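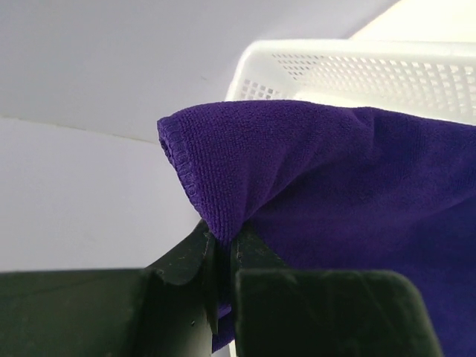 Station 3, towel folding, Perkis site. Monthly safety and readiness check, August. The question on the cover sheet is whether the station can be left to fold household linen with one person on call. Grip on cloth was checked first, at the slowest setting. The two fingers close on the purple towel just below a folded corner, with a thin strip of fabric in the gap between them. That is an acceptable hold for microfiber. Terry and cotton still have to be checked separately.

1. Finger faces free of burrs – OK. Light scratches and smudges only. Wipe off dust before next run.
2. Emergency stop reachable from operator's chair – OK.
3. Guard on walkway side – NOT OK. Latch does not catch. Tag out until Stisley sends the part.
4. Run log complete – OK. 1602 folds logged since installation, 27 stopped by hand. Comment: too many stops for unattended work.
5. Operator sign-off sheet – missing for the night shift.

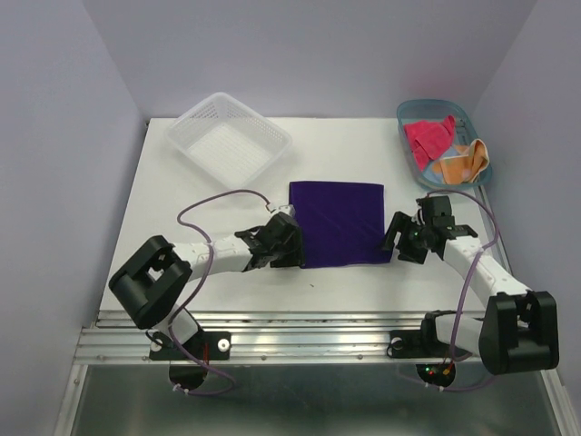

Work area and reach. The Endo procedure calls for a flat start, one cloth at a time, with everything else kept back from the fold. Layout passes: the purple cloth is spread in the center between the two arms, and the basket and the tray of other fabric items are at the back of the table. The cable loop on the right arm swings wide over the table near the tray. Move the tray or shorten the loop.

6. Base mounts tight on rail – OK.
7. Cables clear of joints through full travel – RECHECK after item above.
8. Dark speck on tabletop in front of cloth – clean and confirm it is not a chip in the surface.
9. Fold cycle time – 128 seconds per towel against a target of 70. Not a safety item. Heydari asked for it to be recorded.

Result: attended use only. Household linen may be folded with an operator seated at the station. Do not move to on-call status until items 3, 5 and 7 are closed.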